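Hurura Quiet Desk Fan review: a lot of hush for the money

I bought the Hurura in August, in the middle of the kind of week when you start taking the long way through the supermarket so you can stand by the frozen peas. My office is the small bedroom at the back of the house. It gets the sun from lunch onward and has one window, which opens as far as a paperback.

My old fan was a Flikgate. It moved air like a champ and sounded like a dishwasher full of forks. On calls, people would ask if I was at the airport. So when it finally quit one Tuesday, I went looking for something quieter, and every list on the internet pointed me to the same squat little Hurura with the fabric cord and the smug look.

Setup

There isn't any, which I appreciated. The base screws on with 2 bolts and the tool is in the box. The manual is 315 words long, and I know this because I had a deadline and would have done anything else. Most of those words tell you not to put your fingers in the fan. The rest are about the remote, which I'll get to.

Noise

On the lowest speed you can't hear it at all. I had to hold a tissue in front of it to see if it was on. Second speed is a soft, steady whoosh, pleasant enough that I've started leaving it running at night with the door open. Third speed is where most people will live, and it's still quieter than my Flikgate was at its most bashful.

Then there's fourth. The makers call it Boost. The motor takes on a thin, high note, like a mosquito with a music degree, and the whole thing begins a slow walk across the desk. Mine got as far as the coffee cup before I stepped in. A folded dish towel under the base fixes the walking. The note stays.
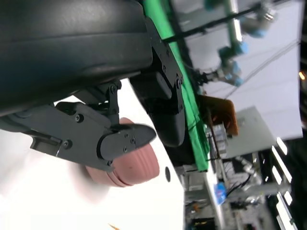 Black on black: padded curve, flat plates, small screws.

Does it cool you down?

Up close, yes. If you sit within arm's reach, speed three is lovely, and the stream is wide enough that you get your neck and your face at once. Push your chair back to think and you're on your own. The box promises "whole room comfort," and I suppose that's true if your whole room is a closet. My neighbor's big old Brunet, a floor model with all the charm of a jet engine, will ruffle curtains from the hallway. It will also ruffle your taxes.

The swing is good. It goes side to side without clicking, and you can stop it where you like by pressing the button again, a simple idea that Flikgate never had in the years I owned one.

The remote

It's the size of a cracker and the same color as everything I own. I've lost it in the couch, in a cereal bowl and in my own shirt pocket. There's a magnetic spot for it on the back of the fan, exactly where you can't reach it from the chair, so you have to get up to fetch the thing that saves you getting up.

Cleaning

The front grille twists off with a quarter turn and no swearing. Dust wipes off the blades with a damp cloth. The back grille is held on by a clip that I've decided is somebody else's problem, possibly next summer's.

Should you buy it?

If you work at a desk and talk to people for a living, I'd say yes, provided you treat it as a three-speed fan and forget about the fourth. If you want to cool a bedroom with the door shut, get something bigger and buy earplugs with the change. The Bridotine tower is the other one everybody recommends, but I tried it in the store and it beeped at me every time I touched it, so I put it back.

I'm keeping mine. The towel stays under it, and the remote is currently missing.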